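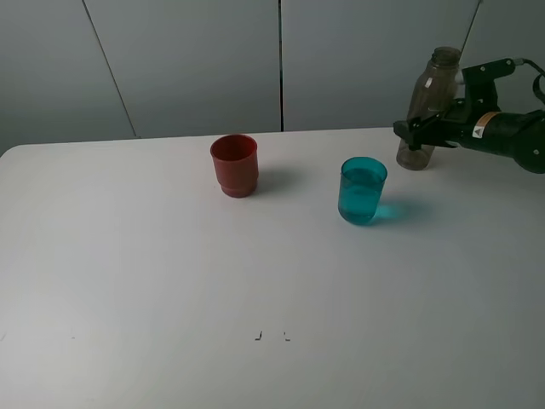 Workshop tips: checking and topping up fluids at home

Park on level ground and leave the engine off for 10 minutes before reading the dipstick. Wipe it, reseat it fully, then read both sides. If they differ, use the lower one. The gap between the two marks on most small four-cylinder engines is one litre, so add oil in 200 mL steps and recheck after each.

Coolant
Read the level at the overflow reservoir with the engine cold. Never open a radiator cap on a hot engine. Premixed coolant goes in as it comes. Concentrate is cut with demineralised water in a separate jug, at the ratio on the label. Do not mix colours unless both labels list the same specification - colour alone is no guide to chemistry.

Brake fluid
Use only fluid from a sealed container, of the grade moulded on the reservoir cap. A falling level usually means worn pads, so measure the pads before adding anything. New fluid on paintwork should be flushed with water at once. Do not rub it.

Tyres
Set pressures in the morning, before driving. The placard figure is for cold tyres. A tyre that has lost pressure against the other three since the last check should be inspected for a nail or a leaking valve core.

Wheel nuts
Tighten in a star pattern, in 2 stages, with the final stage done by torque wrench at the handbook figure. Recheck after 54 km. Wind the wrench back to its lowest setting before storing it.

Battery terminals
Negative off first, negative on last. Clean the posts with a wire brush and a paste of bicarb soda and water, rinse, dry, then smear with petroleum jelly.

Records
Write the odometer reading, the fluid and the quantity on a card in the glovebox. Leonie Thaler keeps hers by volume added per 1000 km, a format that shows a slow leak well before there is a stain on the driveway.

Used oil goes back in the original container, cap tight, to the council drop-off. The Pleresgate depot takes it until noon on Friday.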